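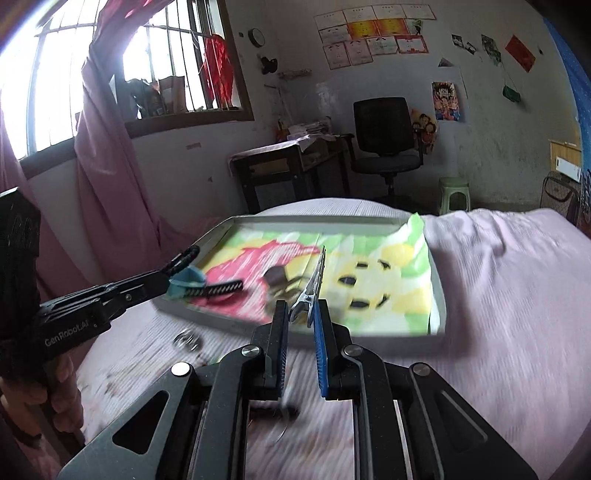

Small Things, Trays and Drawers: What I Brought Home from the Oltstead Open Day

I went to the robot open day in Oltstead expecting to be bored by the second hour, and I came home and redid my dresser, my sewing box and most of the bathroom cabinet. So this is going to be a long one!

A little background first. A few of you had written in asking whether there's any kind of machine that will pick up after teenagers (no, sorry), and Venla Seppälä, who some of you know from the comments as the one with the label maker, forwarded me a flyer for the open day. It was in December, which is a slow month for me once the cookie posts are up, so I drove over. I figured there'd be a stage and a big shiny arm waving at us. There was one talk with slides. The rest of it was people tidying up ordinary stuff with hand-held grippers, in ordinary rooms, and visitors standing around watching and then having a go.

If you haven't seen one, you hold the gripper in your hand like a big pair of salad tongs and work the jaws yourself. The idea is that the robot learns later from how a person does the job. Florian Lüthi, who was showing my group around, told us they like to have the same little job done over and over, nearly 2000 times for some of them. Picking up a hair clip. Putting it in a tray. Picking up the next thing. I said that sounded like my whole life since 2 kids, and he was polite about it.

But watching somebody do a small job slowly, with clumsy fingers, is a really good way to see what's wrong with how we store things. Everything we get away with because our hands are so good gets hard all at once. I started scribbling on the back of the flyer and the tips below are what I could still read when I got home.

Use a shallow tray, and I mean shallow

I've always bought deep boxes because they hold more. With a gripper you find out fast that a deep box is a pain: you can't get the jaws down the side, and you can't see what you're reaching for. With a low rim you just come in from above. I've switched my hair things, my picture hooks and my spare buttons to shallow trays and I'm finding stuff right away now. The lid of a shoebox works fine to try it out before you spend anything. So does a baking sheet that's gotten too ugly for company.

If you do buy, measure the drawer first. Measure the inside, front to back, and then measure it again with the drawer pushed all the way in, because some of them have a lip in the back. Ask me how I know.

Think about what's under your small stuff

I had an argument with Venla about this on the drive home and we still don't agree. A bright printed liner is cheerful, and kids love it, and it does make them want to put things back. But small shiny things get lost on a busy pattern, especially under a window. I picked up a bobby pin at the open day (well, I tried to) and I kept going for a line in the print next to it.

My rule now is plain liner for tiny things and any pattern you like for bigger ones. Venla says you get used to the pattern in a week. You can also go by color, dark felt for silver pins and clips, something pale for black elastics. Leftover wrapping paper is fine if you don't mind changing it, and if it's glossy turn it over and use the back, you'll get a lot less glare.

Stand clips up or lay them flat, but pick one

Long metal clips, the kind with the skinny prongs, were the hardest thing I tried all day. They slide, they spin around, and if you get hold of one too near the tip it swings. Nadja Baumgartner, who's done a lot of this work and made it look easy, showed me to go slower than I wanted to and to close the jaws only as much as needed. Squeezing harder made it worse every time I did it.

At home I've started clipping them along a strip of stiff cardboard cut from a cereal box, all facing the same way. Then you can pull one off with one hand while the other hand is holding somebody's ponytail. You could also use a length of ribbon tacked inside the closet door. I did that one for my niece.

Soft pads on hard jaws (try this with your kitchen tongs)

This was my favorite thing I learned. The grippers had ribbed pads on the inside of the jaws, and they held on to smooth things much better than bare ones would. So I went home and looked at my tongs, my pliers and the long grabber I use for the top shelf. The grabber's rubber had gone hard as a rock. I cut two pieces from an old ribbed jar opener, glued them on with contact cement, left it overnight with a clothespin holding each side, and it's like a new tool. It'll pick up a coin!

For pliers, I wouldn't glue anything. Just wrap a scrap of rubber glove around whatever you're gripping. It keeps chrome from getting scratched, which my plumber uncle used to do with a piece of old belt. Don't put glued pads on tongs you cook with. I know somebody's going to ask.

Clear the bed, then use the bed

Okay, this one surprised me a bit. A bed is a great place to sort small things. It's the right size, you can spread out, things don't roll off the way they do on a table, and you can get at it from more than one side. What you don't want is to sort straight onto a rumpled cover, as anything thin and dark slides into a fold and you find it with your foot at 11 p.m. Pull the cover tight, set the tray down on it, and keep everything you haven't sorted yet in one spot beside the tray. I do mine from the window side in the morning when the light's good.

And do the cords first. Cables, earphones, chargers, whatever's lying on the bed. They catch on everything. I'm a twist-tie person, Venla uses bread clips, both work.

One place to reach from

I asked Lorenz Lanz, who did the slides, what people get wrong when they first pick up the gripper. He said they move their feet too much. They chase the thing they want in place of setting up so it's all within reach. I've been cooking for a lot of years and I felt very seen by that remark.

So before you start a drawer, put the trash bag on one side, the tray in front of you and the pile on the other, and stay put. I did the junk drawer in 17 minutes this way, and I had put it off since we moved in. The things that belong in another room go in a bowl. You don't walk them over one at a time, you walk the bowl over when you're done. I'm terrible about this. I'll take one screwdriver to the garage and end up sweeping the garage.

Two people, one tray

Some of the jobs were done with a helper, and it's harder than it sounds, you keep reaching for the same clip. What worked for us when Venla and I tried it was that each one stayed on her own half and nobody crossed over. I've used it since for putting away groceries with my son and there was a lot less bumping.

Screws and hooks, workshop people this is for you

Định Kim was visiting too, and he has a woodshop, so we got to talking. He keeps a magnet in a plastic sandwich bag. You drag it over the spilled screws with the bag around it, turn the bag inside out, pull the magnet away, and they all drop in the tray. I've heard of that trick but I'd never tried it. It works on steel hair pins too! He gets his magnets at Gasser and says the cheap ones are plenty strong.

He also said to stop buying those cabinets with the tiny drawers unless you're going to label every last drawer, and I'm afraid he's right. I have one. I open 8 drawers to find a picture hook. It's getting labels this weekend or it's going to the thrift store.

A few quick ones from the back of the flyer

Put the tray back in the same spot every time, even if it's a dumb spot.

Warm your hands up before fiddly work. I run mine under the tap for a minute.

Don't sort when you're hungry.

A muffin tin is still the best button sorter there is.

If something takes you more than one try to pick up with your fingers, move it to a different container.

Would I go again? Sure. I didn't see anything I'd want to buy, and I don't think anybody was trying to sell me one either. The coffee was weak and parking was a mess (use the lot behind the church and walk over, it's not far). Bring reading glasses if you want to try the small pieces, and wear something with short sleeves. My cardigan cuff got caught in the joint and Nadja had to help me get loose, very glamorous.

Next time I'll do the bathroom cabinet, with the measurements for the shelf risers a few of you asked for. I still owe you the vinegar post too.

Home Kitchen Laundry Workshop Small Spaces Ask Me Search

Recent tips
Getting candle wax out of a tablecloth
What to do with a drawer that sticks in damp weather
Freezing herbs in an ice cube tray
Reader question: squeaky ironing board
Patching a screen door with what's in the sewing box
Cookie tins, and which ones are worth keeping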